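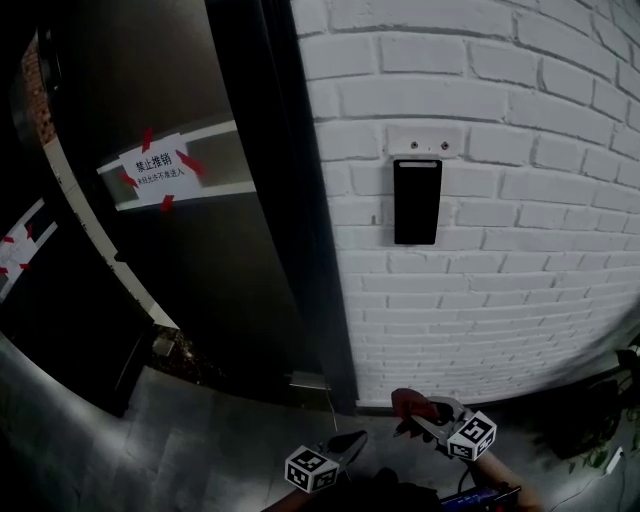
Most of my week went on doors. I've been recording demonstrations for Aoun, the project that is meant to get a wheeled robot in and out of buildings without somebody walking ahead of it, and the way we teach it is the slow way. A person holds the gripper in their own hand, walks up to the entrance and does the task, and the recording goes into training. No robot comes along on those days. What goes into the recording has to be something the robot could have done with the same two fingers, so you can't cheat with your other hand or lean on the glass with your shoulder. You also have to come in at a sensible angle. With a black access terminal on a white brick wall I like to start square to the wall, well back, so the door frame and the terminal are both in view before the fingers get anywhere near either of them. The marker cubes on the fingers have to stay visible too, and that means keeping your wrist straighter than feels natural.

I did 68 recordings on Thursday and kept most of them. The target for this batch is 300 and the whole set stands at 391 if you count the older ones from Groninley, which I'm not sure we should. Those were done with the earlier handle and the approach is faster in nearly all of them. I used to move at the speed I'd move if I were just going through a door, and the robot can't do that. When we trained on those it learned to rush the first half metre and then dither in front of the wall. Slower recordings fixed some of it. I now say "one, two" under my breath before I close the fingers, and again before I let go.

We did try remote control first. Rami Shboul set it up over the winter with a pair of sticks and a headset, and for big movements it was fine. Driving up to an entrance by stick is easy enough and I still think it's the better way to collect the approach. The trouble was anything with contact. There was enough delay that I'd press, see nothing happen, press harder, and then the arm would catch up and shove the wall. After a few days of that I was flinching, and the flinch went into the data as well. With the tool in your hand you feel the touch straight away. You do pay for it in the forearm. I can manage 2 hours before my grip starts to wander, and then I stop for lunch whether it's lunchtime or not.

A few things I've changed since my last post on this.

I check the little screen on the tool before every run now. I lost a good stretch of the morning at Dernico to a recording that never started.

I stand in a different spot each time. My early runs all began from the same floor tile, more or less, and the model got very good at that tile. Now I start left, right, close, far, and some from a bit of a turn so the door isn't in the middle.

I leave mistakes in if I recover from them. If I come in too high and correct, that stays. If I drop something or bang the glass, I bin it. Rami would keep those as well and label them. We haven't settled it and probably won't until somebody runs it both ways.

I also do runs looking steeply upward, with the tool held low. They're awkward to hold and the wide lens bends everything, so a straight row of bricks comes out as a curve and a balcony railing wraps round the top like the rim of a bowl. The robot has the same kind of lens on its wrist, though, and it sits lower than I do, so it needs to have seen a building from down there.

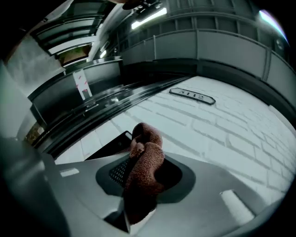

Delwyn Tawhiri wrote after the last post to say I was making too much of the angles. In her experience with Pisus, the thing that mattered was how each run ended. She said that her people all finished differently, some holding still, some already turning to walk away, and the robot never learned when it was done. It would complete the job and then hover there, fiddling. She had everyone hold still at the end of each run, redid a small set, and got more out of that than from a month of new locations.

I went back through my own recordings that evening and she has a point. A fair number of mine end with the gripper swinging down toward my side, as I was already thinking about the next one. I've started holding my finish for a slow count. It adds a bit to each run and I feel silly standing at a doorway like that, but the new ones are tidier at the tail.

I haven't trained on them yet. The rest of the batch comes first, then I want to try it with and without the Groninley recordings and see whether those are worth hanging on to. If the weather holds I'll do the next lot in the late afternoon, when the glass is harder to read.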